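Haworth Reading Room, progress report for August

The shelving in the back room is finished and the local history books are on it. Of the 1000 items on the list, 719 now have catalog records. Natalie Goodall is working through the town directories, starting with the 1881 volume. 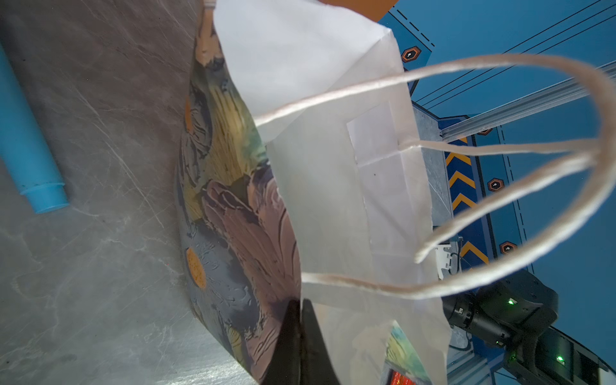 Spending is within budget. The binding repairs at Arkow cost less than quoted, and we would like to move the balance to archive boxes. Clive Clegg will send the revised figures by Friday.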